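Babatunde Bashir has been lending me the back bench at the Birkthorpe workshop since March, and I have been promising him a proper write-up for almost as long, so tonight I have made a pot of tea and sat down to do it. If you only come here for the allotment posts, I'm sorry, there are beans next time.

For anyone who missed the earlier ones, we are building an arm that tidies up after a chemistry practical. The idea came out of a grumble. Babatunde teaches evening science to adults and spends the last half hour of every class putting glass back where it lives, and I had an arm sitting at home doing very little apart from moving dominoes about (which it did beautifully, I should say). We called the project Babalola, after an aunt of his who could not leave a room without straightening it.

The arm itself has not changed much. I did reprint the bracket up by the wrist, because the first one had a wobble that only showed when everything was stretched right out, and I spent two evenings blaming the software for it. The new one took 5 hours on the printer and it is much stiffer. The gripper is still the plain two-fingered one. I had grand plans for soft pads, and I still have them - they are in a drawer with the rest of the grand plans.

What has changed is the bins. We started with flat trays and it was hopeless, as the arm had to come straight down on everything and kept meeting the back edge on the way. Babatunde found these white ones on the Gamton stall, with sloping insides, and we pushed them up against the wall in a row so that they have something solid behind them.

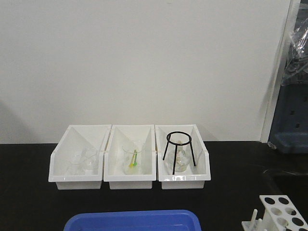
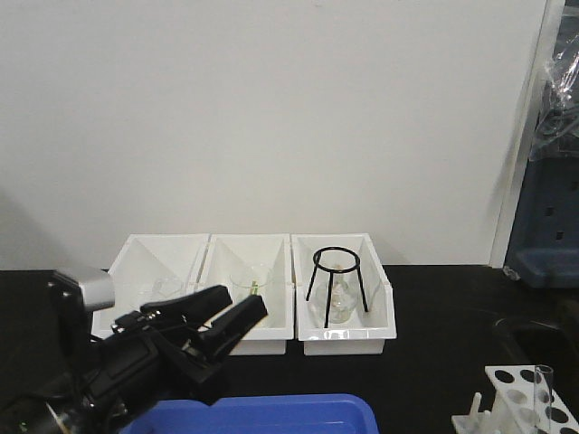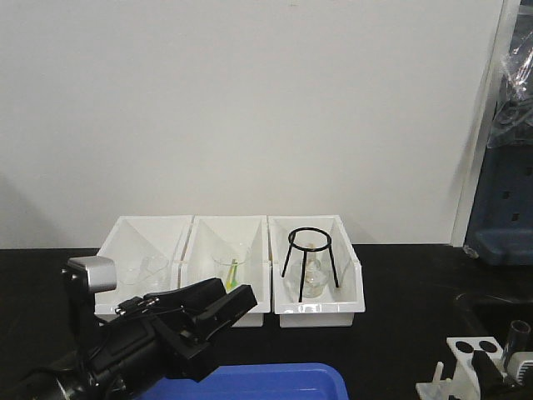 The three bins on the back bench, with the wire tripod and its flask in the right-hand one each time.

Clear glass in a white bin is a miserable thing to ask a camera to find, and I rather wish I had thought of that before we got so fond of the bins! I have trouble with it myself if I take my glasses off. The stirrers are a great help, being such a cheerful colour, and the tripod is easy because it's black. A plain beaker on its own is the one that has me muttering. I tried 36 different settings for the exposure, wrote them all in the notebook, and ended up using number 16, with a desk lamp moved over to the side.

The other job was slowing everything down. I had the approach running at the speed I used for the dominoes, and Babatunde stood behind me breathing in through his teeth until I turned it down to 30 per cent. It is very dull to watch now and I like it a great deal better. You can drink half a mug of tea while it makes up its mind.

Next I want to swap the old controller for the Asska board, which has been on the shelf in its box since June, and see whether the wrist cables can be routed a bit more neatly. Babatunde would like to start on test tubes. I have told him we'll talk about test tubes when I can do a beaker with my eyes shut, and he has gone ahead and drawn up a plan for them anyway.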